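Tenthorpe Refurbishing
Welldale shop, Ranasinghe Building
Walkaround checklist: Station 4, robot-assisted desktop rework
Completed on shift by the safety rep. Comments are the safety rep's own and have not been improved by management.

How to fill this in: mark each line OK, FIX, or N/A. FIX needs a comment. OK does not need a comment, though as you will see I have trouble with that.

SECTION A. BEFORE ANYONE TOUCHES THE START BUTTON

A1. Floor marking around the cell visible and unbroken.
FIX. The yellow tape has worn through on the aisle side, exactly where people cut the corner to get to the coffee. I have asked for paint. I have been offered more tape.

A2. Emergency stop reachable from both operator positions.
OK. Pressed both. Both stopped the arm, and both also brought somebody over from the next station to ask what I'd broken.

A3. Reset requires a deliberate second action.
OK.

A4. Station card posted, current revision, readable.
FIX. Current revision, yes. Readable, if you are standing inside the cell. Move it to the outside, please.

A5. Operator on shift has signed the Priseo training sheet.
OK. Everybody on days has signed. Second shift has one signature I can't match to a human being, and I've left a note for the lead.

A6. Safety glasses available and worn.
OK on available. The box is full. Draw your own conclusions, and then wear them.

SECTION B. THE WORKPIECE

B1. Computer unplugged, and power button held down after unplugging, before it goes on the bench.
OK. Watched it done on every unit I saw. This used to be a habit each tech had or didn't have. Now there's a screen prompt for it, and the arm won't start until someone taps "done." You can tap "done" without doing it. I mention this because I was asked to list anything that looks like a safeguard and is really a button.

B2. Side panel off and stored flat, out of the arm's reach.
OK.

B3. Tower seated on its side, stable, not rocking on the bench slats.
OK. Push on a corner with one finger. If it moves, the arm will find out after you do and handle it worse.

B4. Loose cables inside the case clear of the work area.
FIX. This is the big one, so it gets a paragraph. The old towers come in with the power bundle wherever the last person stuffed it, and a person working by hand just holds it back with a thumb. The arm has no spare thumb. The operator is supposed to tuck or tie the bundle before the run. What I see is that people tuck it for the first few and then start to trust the machine, and the machine goes in right next to the wires and mostly gets away with it. Please put cable ties at the station. The bin in the stockroom does not count.

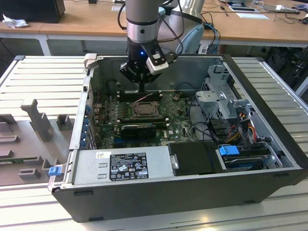
Station 4, fingers at the memory end of the board, tower on its side on the slatted bench.

B5. Fixture tray in place and free of leftovers.
FIX. Tray is where it should be, next to the computer. "Free of leftovers" needs a ruling. Right now the tray is for fixtures, for parts, and for anything a person is holding when the phone rings. Pick one.

B6. Power supply left closed.
OK. Nobody at this station opens a power supply, neither the people nor the arm. The label on it has warning icons for a reason. A supply that fails test goes in the gray tote for recycling in one piece.

B7. Coin cell checked, and pulled cells in the battery container with the lid on.
FIX. Lid missing. Last seen under somebody's plant.

SECTION C. THE ARM

C1. Mounting bolts checked against the paint marks.
OK.

C2. Arm cables have slack through the full range, no rubbing.
OK. Ran it slow to all four limits and watched the cable the whole way. Add this to the monthly list as well, since cable jackets go a little at a time and then all on second shift.

C3. Gripper fingers: no chips, no burrs, fasteners snug.
OK. Checked by hand with the arm locked out. If you check them with the arm not locked out, I would like to be told, so I can come and stand near you making a noise.

C4. Grip force set to the part.
OK, with a grumble. The setting for memory and the setting for processors are two lines apart on the Priseo menu, in the same gray type. Change one of them to some other color. Any color.

C5. Speed limited while a hand can enter the cell.
OK. It's slow. People complain it's slow. It is supposed to be slow when your hand is in there.

C6. Arm stops and holds the part on loss of power.
OK. Tested with a scrap module. It held on.

C7. Wrist camera lens clean.
FIX, then OK. Wiped it. The procedure calls for a lint-free cloth, and what I found at the station was a shirt hem. Cloths ordered.

SECTION D. PROCESSOR HANDLING

Read this one even if you skip the others. It has the most paper behind it and it's where the job has changed the most.

D1. Load plate and levers fully open before the arm approaches.
D2. Contact field in the socket covered or untouched. No fingers, no cloth, no breath if you can manage it.
D3. Processor gripped by its edges only.
D4. Old thermal compound cleaned off before the part is binned.
D5. Operator's hands outside the line whenever the arm has a processor.
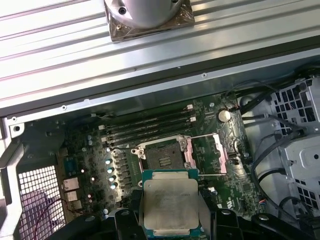 Welldale, April

Comments on D1 to D5, all written up together because I watched them together.

D1 is OK. The levers are still a human job and I would like them to stay one. They're under spring tension and they come up with some enthusiasm. We had a pinched knuckle last winter, a bruise and a bandage, and it was a person's lever and a person's knuckle, no arm involved. I put that here because it gets left out when people talk about which of the two is dangerous.

D2 is OK. The pins are in the board on these, a whole field of them, and a bent one costs us the motherboard. The arm has the advantage of never having eaten a doughnut. Where it loses out is that a tech can feel a chip sitting wrong and back off, and the arm needs the operator to see it. So the operator needs to be looking. The stool at Station 4 faces the aisle. Turn the stool around. This is the cheapest item on the whole list and I'd like to see it done before I finish the form.

D3 is OK. Fingers were to either side of the chip.

D4 is FIX. The processors I looked at had smudges on the metal, and the printing on top was a job to read. If the operator can't read the part they type in a guess, and then inventory has a guess in it. Wipes and a small lamp, please. The lamp has been requested before. See last month's form, and the one before.

D5 is FIX. When I arrived the operator had one hand inside the line to steady a case that didn't need steadying. We talked. It's an old reflex. Anyone who did this job by hand for years will reach in to help, the way you'd help a new hire with the far end of a table. I don't want it treated as a discipline matter. I want a rest rail at the line, at wrist height, so the hands have somewhere to be.

SECTION E. THE PEOPLE AT THE STATION

This section is new. I asked for it, and it was approved on condition that it be short.

E1. Operator can say what the arm will do next.
OK on days. On second shift I got "whatever it does." Retrain.

E2. Operator rotated off the station at the half-shift break.
FIX. Rotation is on the schedule and isn't happening. The work used to wear out your wrists and neck. Now it wears out your attention, which doesn't show up in the injury log and so gets treated as free. One operator told me they used to finish the day sore and now finish it unable to pick a dinner. Rotate people.

E3. Sit or stand available.
OK, subject to the stool.

E4. Quota posted matches quota agreed.
FIX. The agreed figure for the station is 42 units a shift. The whiteboard says 42 with an arrow pointing up. Erase the arrow or bring it to a meeting.

E5. Hand tools kept at the station for manual fallback.
FIX. When the arm faults, people have to finish the unit by hand, and the good screwdriver has migrated to Station 2. Also, those hired since the arm came in have pulled very few processors by hand. Give them some practice on scrap boards. We have over 1000 scrap boards. We are not short of scrap boards.

E6. Near misses reported.
OK, and I mean that kindly. The log has 166 entries since the station went live. The front office found that alarming. Most of them read "reached in, pulled hand back, felt silly." Those are the entries I want. If the log goes quiet I'll come around and ask why, and I'll bring this form.

E7. Parts and paperwork kept off the walkway.
OK.

OPEN ITEMS, TO BE CLOSED BY THE SHIFT LEAD

Paint for the aisle-side line (A1)
Station card moved outside (A4)
Unknown signature (A5)
Cable ties at the station (B4)
Tray ruling (B5)
Battery lid (B7)
Menu color, ticket to Priseo (C4)
Wipes and lamp (D4)
Rest rail (D5)
Second-shift retraining (E1)
Rotation, for real this time (E2)
Whiteboard arrow (E4)
Screwdriver and scrap-board practice (E5)

Stool (D2): closed. Turned it around myself.

Station may run: YES, with the cables tied back.
Next walkaround: same form, after the paint dries or the tape peels.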